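## 4. Fitting the Rekwood arm to a desk or bench

This section covers the clamp-mounted version of the Rekwood tablet arm. Owners of the floor-standing version should go to Section 5. The instructions apply to tablets and e-readers with a screen of up to 11 inches, with or without a slim case.

Read the whole section before starting. Two steps call for one hand to hold the arm while the other tightens a knob, and a second person may be of help.

### 4.1 Before you begin

Check that the following parts are in the box:

- clamp body with tightening screw
- lower arm and upper arm, joined at the elbow
- tablet cradle with four corner grips
- hex key, large and small ends
- Drosedier pad set (two thick pads, two thin pads)
- cable clips

If a part is missing, contact the place of purchase. Do not substitute a screw from another product. The screws in the cradle are short by design, and a longer one will press against the back of the tablet.

**Note:** Arms sold before May were packed with a single thick pad. Owners of these arms may ask for the second pad at no charge by quoting the batch number printed inside the lid of the box.

### 4.2 Choosing a position

The clamp needs a flat edge with clear space beneath it. The lip or rail under some desks will prevent the lower jaw from sitting squarely. In that case, choose another side of the desk or fit the Szabó adaptor plate, sold separately.

Allow enough room behind the arm for the elbow to swing. When folded, the elbow extends past the back of the clamp and may touch a wall or window.

**Caution:** Do not clamp the arm to glass, to a hinged or drop-leaf section, or to a shelf that rests on loose pegs.

### 4.3 Attaching the clamp

1. Wipe the top and underside of the desk edge with a dry cloth.
2. Peel the backing from one thick Drosedier pad and press it onto the upper jaw. Press the other onto the lower jaw. Use the thin pads instead if the desk top is too thick for the jaws to pass over it.
3. Turn the tightening screw anti-clockwise until the jaws are fully open.
4. Slide the clamp over the edge until the back plate meets the desk.
5. Turn the screw clockwise by hand until the lower pad touches the underside.
6. Give the screw three further half-turns. Stop earlier if it becomes hard to turn.
7. Push the clamp gently from each side. It should not move.

**Caution:** Do not use pliers or a wrench on the tightening screw. Damage to the thread caused by tools is not covered by the warranty.

### 4.4 Fitting the arm

1. Loosen the collar at the top of the clamp body.
2. Lower the post of the arm into the collar until it stops. The flat face of the post should be toward you.
3. Tighten the collar with the large end of the hex key.
4. Raise the upper arm to the height you want and release it slowly.

If the upper arm sinks, tighten the elbow screw by a quarter-turn and try again. If it springs upward, loosen the same screw by the same amount. The arm leaves the factory set for a mid-weight tablet, and most owners will need to adjust it once.

**Caution:** Keep fingers clear of the elbow while the arm is being folded. The gap closes quickly at the end of its travel.

### 4.5 Fitting the tablet

1. Turn the cradle so that it faces the ceiling.
2. Pull the two upper corner grips outward and hold them.
3. Set the lower edge of the tablet into the two lower grips.
4. Lay the tablet flat and let the upper grips close over the corners.
5. Confirm that no grip is resting on a power or volume button. If one is, remove the tablet, turn it end for end and fit it again.
6. Tilt the cradle to the viewing angle and tighten the small knob behind it.

Where a case has a folding cover, open the cover fully and pass it behind the cradle before closing the grips. Magnetic covers may switch the screen off if they are folded against the back of the tablet. Removing the cover is the simplest remedy.

### 4.6 Running the charging cable

Fit the cable clips along the underside of both arms, leaving a loose loop at the elbow. Fold and extend the arm fully before plugging in the charger. If the cable pulls tight at any point, move the clip nearest the elbow.

The clips will hold a cable of ordinary thickness. Braided cables may need to be pressed in firmly — do not widen the clips with a knife or screwdriver.

### 4.7 Checks after fitting

Repeat the push test in step 7 of Section 4.3 on the day after fitting, as the pads settle under load. After that, check the tightening screw and the collar every 6 months, and whenever the arm is moved to another desk.

Clean the arm with a soft cloth and mild soapy water. Solvent cleaners and disinfectant wipes will cloud the finish and may loosen the pads.

Questions about this section may be directed to Upendo Nyamweya, Product Support, Prurgate. Please have the batch number ready.

*Section 4 last revised 20 Mar 2021.* 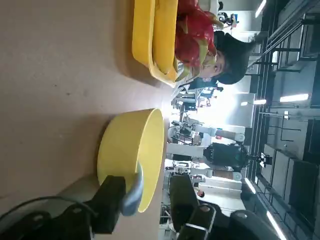 *Yellow bowl on a light-coloured tabletop.*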